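Print this page | E-mail this item

Sourdough weekend at the Floltberg hall: what we learned, what to bring next time

What a turnout! We set out chairs for the usual crowd and ended up carrying in the benches from the porch, and the whole building smelled of toast until well into the evening. If you missed it, most of what we covered is written up below, and there will be another round in May.

The big topic was flour. Poulain, the little mill up the valley, sent down 3 sacks of their stone-ground rye, and it behaved so differently from the supermarket bags that we threw out our plan for the morning and just baked with it. Rye drinks water. If you swap even a small part of your white flour for it, the dough goes from silky to sticky fast, and the temptation is to keep adding flour until it feels right. Please don't! Wet your hands, use a scraper, and let it sit for half an hour before you judge it. Almost every loaf that looked hopeless at ten was holding its shape by noon.

Starters came next, and there were plenty of opinions (there always are). The Floltberg starter is fed once a day with equal weights of flour and water and kept on a shelf away from the oven. If yours lives in the fridge, take it out the night before, feed it, and feed it again in the morning. A spoonful dropped in a glass of water is a decent test, though a rye starter can sink and still raise a lovely loaf, so trust the smell and the bubbles too. 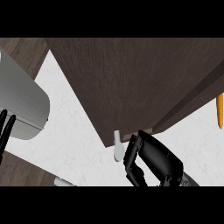
Dark wood and pale marble.

Then shaping, my favorite part! You want a clean, cool surface with hardly any flour on it, so the dough grips a little as you drag it toward you. Stone is wonderful for this, a wooden board is nearly as good, and a plain kitchen table has served most of us for years. Pull, turn, pull, turn, and stop as soon as the skin feels tight. Several of us kept going and tore it, me included. A torn loaf can rest under a bowl for twenty minutes and be shaped again with no harm done.

For anyone who asked about the big batch, we mixed roughly 2000 grams of flour in the long tub, with the salt held back until after the first rest. It takes two people to fold and it is a real workout. The loaves went into the Clirnier deck oven, which runs hotter at the back, so turn yours halfway through and move the pale ones to the rear. 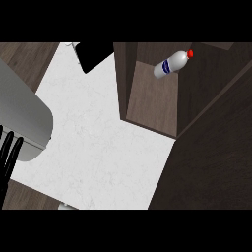 A marble counter beside dark cabinets.

A few things for May. Bring an apron, a towel, a box or bag to carry your dough home, and a jar with a lid if you would like some starter. We have plenty of scales now. The theme will be seeded loaves, and Trusness, the farm shop by the bridge, is putting together mixed bags of sunflower, flax, and pumpkin seed for us. Soak the seeds overnight if you are practicing at home, or they will pull water out of the dough and leave you with a dry, tight crumb.

We would also love to see your loaves from this time around, flat ones very welcome. Somebody's burnt rye made the best breadcrumbs of the whole weekend, and I have been putting them on everything.

Contact the newsletter | Copyright Floltberg Bread Circle | Back to top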